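Teaching by Hand at Drelladlow: Your Questions

Do I need to know how to program?
Not a bit! You move a pair of leader arms and the two robot arms copy you. Most newcomers are opening drawers within their first session, and it's a lovely feeling when the grippers finally go where you meant them to.

Why the drawer task?
It's a brilliant one to learn on. Both grippers have to take the handle bar at its two ends, and if one hand gets ahead of the other the drawer jams. You'll feel clumsy to begin with - everybody does.

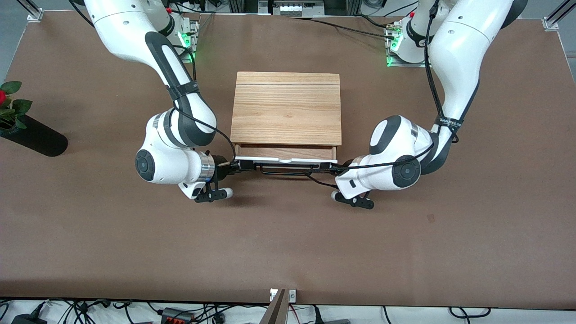 Covunley Handbook, Issue 2, p. 40

How many demonstrations does a task need?
For a simple drawer pull we ask for 300. Anything where the box can turn up in a different spot needs more, and our biggest set so far has 900. Vary your starting position a little each time and don't worry about being quick.

What if I make a mistake halfway through?
Carry on if you can recover. A fumbled grasp followed by a good one teaches the robot how to get out of trouble. If you drop something, press the pedal and start again.

Can I watch through the wrist camera?
Yes, and please do try it! The wrist view shows you both fingertips close up, so you can judge when a handle is between them. Fast moves blur the picture, so slow down as you get near.
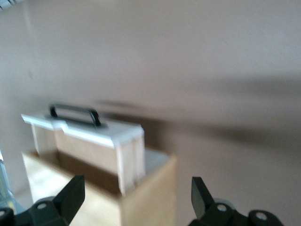 Ctibor Danko wrote to us in May to say that he'd learnt more from going slowly than from any of the settings: "I stopped chasing the handle, let the arm settle, then closed. My grasps got better the same afternoon."

Can I guide the arms by holding them?
You can, in free-drive mode. Ask Ikechukwu Onyeka to switch it on for you.

Page last updated January 17, 2023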